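Sleeping next to a cat and a street: a conversation with the owner of a small guest house

2021-05-15

The guest house Plunon has six rooms and stands on the main road of Zeswood, where the trucks start to pass before the sun is up. Its owner has slept badly for most of her adult life, and she says it without shame. "In my family we were all bad sleepers," she told me when we sat down in her kitchen. "My mother ironed at night. My father listened to the radio in the dark. I thought that this is simply how people live."

She asked me not to print her name, as she still has guests who believe that she sleeps like a stone. I agreed, and she poured us tea without caffeine. She stopped drinking coffee after lunch in April of last year.

I wanted to know what changed. She thought for a while. "First the bedroom. I had a desk in there, with the bills on it. You lie down and you see the bills. So I carried the desk to the hall, and now the room has a bed and what belongs to a bed."
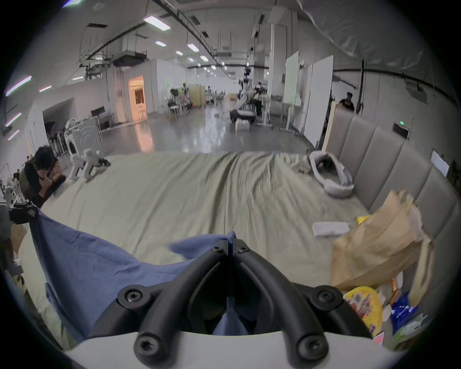 The bed, with the oval pet bed at the corner of the mattress.

The pet bed is a question I had to ask, because every leaflet about sleep says that animals should stay outside the door. She has read the leaflets. "I tried it for 24 nights. I wrote it down in a notebook. The cat cried, I got up, I gave her food, and then she learned that crying brings food. With her own place near me she is quiet until 4." She admits that it would not work for everybody, and that a sister of hers with allergies cannot even visit.

We spoke longer about noise. The windows of the house are old, and the company Blomqvist offered to replace all of them for a price she did not want to tell me. She chose to do only the rooms of the guests. For herself she has earplugs, and a fan that she runs also in winter for the sound of it.

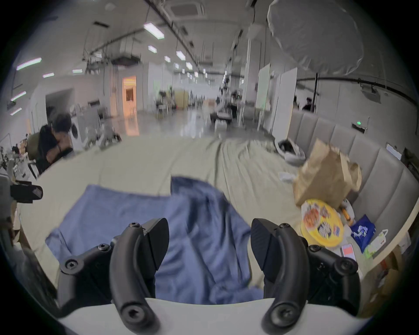

Heat was her next subject, and here she became almost strict. She believes that most people sleep too warm and do not know it. She airs the room before bed in every season and sends her guests to bed with a lighter blanket than they ask for – a second one waits in the closet, and it is seldom used. About what lies on the mattress she is much less strict. Her sheet, in a pale color between beige and green, has long creases all over, and a crumpled blue cloth was lying on it. "I iron for the guests," she said. "For me, no. My mother ironed enough for both of us."

When I asked about money she laughed. Two years ago she paid 2,000 for a mattress from Jiritz, after a salesman had let her lie on it in the shop for ten minutes with her shoes on. She sold it to a neighbor the same summer. "It was a good mattress. But I was the same person on it. I was lying there and thinking what it cost."
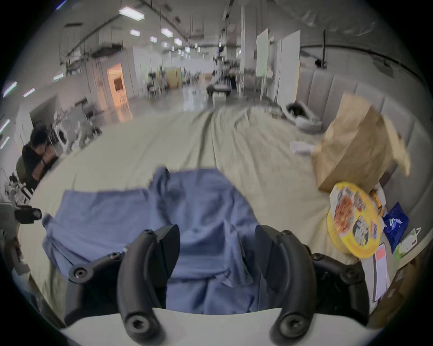 What helped her more, she says, was to get up at the same hour each day, also after a terrible night. It took her a long time to accept this. For years she tried to repair a bad night with a long morning, and then the next evening she was not tired, and so it went on. Now she is in the kitchen before the first guests and puts the bread in the oven.

She still has bad nights. When one comes, she goes down to the kitchen and reads old cookbooks, with only the small lamp on. "I don't fight anymore. I read how to make a soup for twelve people, and then I go up again – or I stay and make the soup."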